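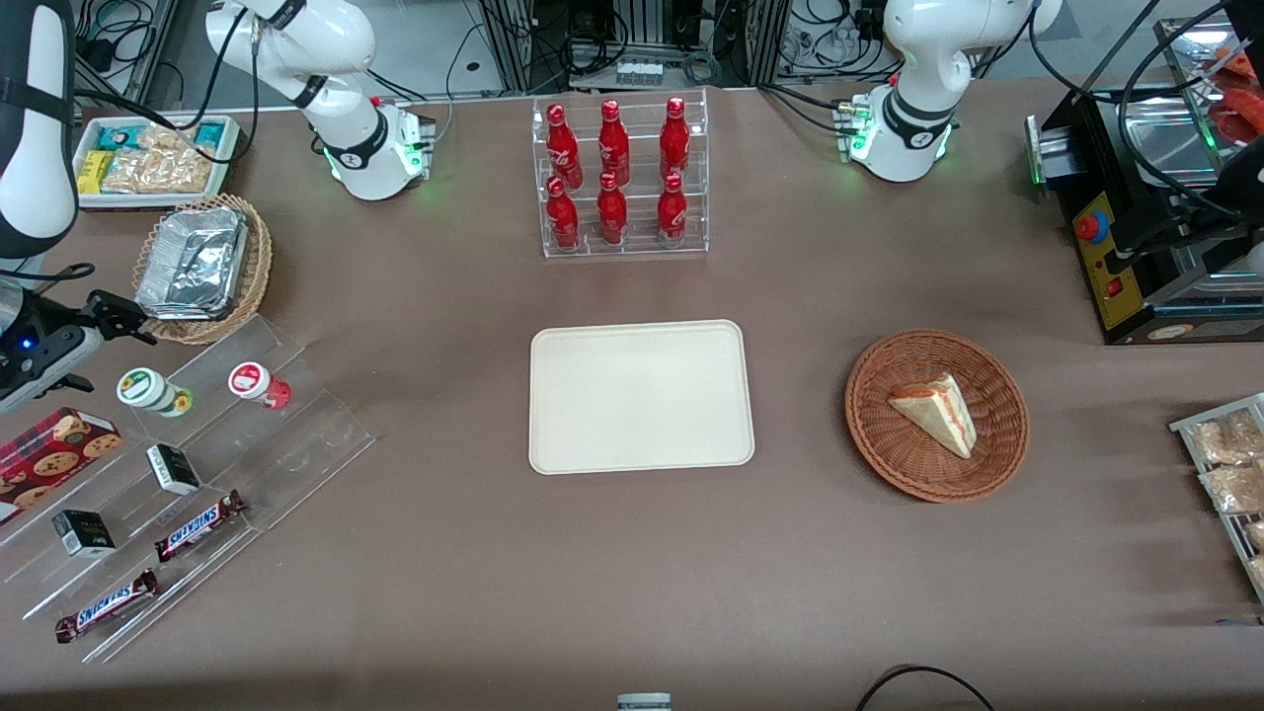
Setting Up a Snack Table: Your Questions Answered

We get a lot of mail at Durnska about snack tables, and we love every bit of it. Some of you are putting out a few things for a break room, some of you have a church hall to feed, and one very brave reader is doing a whole family reunion. These are the questions that come up most often, with the answers we give when we have time to write a proper letter back.

Do I need a bottle rack, or can I just stand the drinks on the table?

You can certainly just stand them there, and plenty of people do. But we're fond of a clear two-tier rack, the kind that lifts the back row up a step. Six red-capped Coca-Cola bottles fit very happily, three behind and three in front, and everyone can see what's on offer without reaching over anything. Refill from the back and slide the older ones forward, the way a grocery store does.

Baskets or trays?

Oh, we go back and forth on this one! For anything served as a single piece, like a wedge of layer cake or a sandwich, we lean toward a small round wicker basket. It gives one item a place of its own and it looks friendly. For packaged snacks we like a plain white rectangular tray, where crackers and wrapped packages can sit side by side and you can tell quickly what's running low. Our Rukum readers swear by trays for everything (they do have a lot of crumbs to deal with over there, they tell us), and we wouldn't argue with them.

Can cake go straight into a wicker basket?

Please put something under it if people are going to eat it. A circle of parchment cut a little smaller than the base won't show much, and it saves you picking frosting out of the weave with a toothpick later on, a job we've done more often than we'd like to admit. Point the narrow end of the slice toward the guest, and if it has a pretty line of filling, turn that side out.

What about sandwiches? Mine always dry out.

Wrap each one by itself, and wrap it as soon as you've made it. Clear plastic wrap is our favorite because people can see a bit of the filling through it and decide for themselves, and you're spared writing 40 little labels. Pull it snug over the long side first and tuck the ends underneath. We put one sandwich to a basket on the display table and keep the rest in the refrigerator, bringing them out as they go. 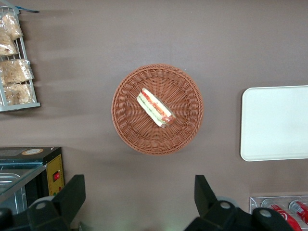 If you're making them the night before, leave the tomato out and add it in the morning, or tuck it between the lettuce and the meat so the bread stays dry. A softer roll forgives you more than a crusty one does.

How should I show off bagged bread and pastries?

Lean them! A bag lying flat on a table looks like groceries waiting to be put away. A wire rack with tilted shelves lets each bag rest back so the front faces the room, and four bags are enough to make it look generous. Give the bags a little shake first so the contents settle toward the bottom. If you don't own a rack, a dish drainer with a folded towel in it does a fair job, and we used one for 2 years before we bought anything nicer.

What are those stepped acrylic stands for?

Small things, mostly. Candy bars, little boxes, packets of tea. The slanted tiers keep the back row in view, and they wipe clean with a soft damp cloth. Skip paper towels on acrylic if you can, they leave fine scratches that show up terribly under a bright light.

Does the table color matter?

More than we used to think. A plain brown or taupe top lets the food do the talking, and it's kind to coffee drips. Our Wei group tried a busy checked cloth last November and the sandwiches all but vanished on it. They went back to brown by lunchtime.

How far ahead can I set up?

Racks, trays, baskets and anything sealed can go out the day before. Cake and sandwiches should wait until shortly before people arrive, and if the room is warm, put out less and refill more often. It's a bit of extra walking, but the table looks fresher all afternoon.

Where can I find your shopping lists?

The Flalto binder has the full set, including the one for a group of 24. Write to us if you'd like a printed copy and tell us how many you're feeding, so we can send the right page.

Contact us | © Durnska | Last updated 2022-07-14 | Back to top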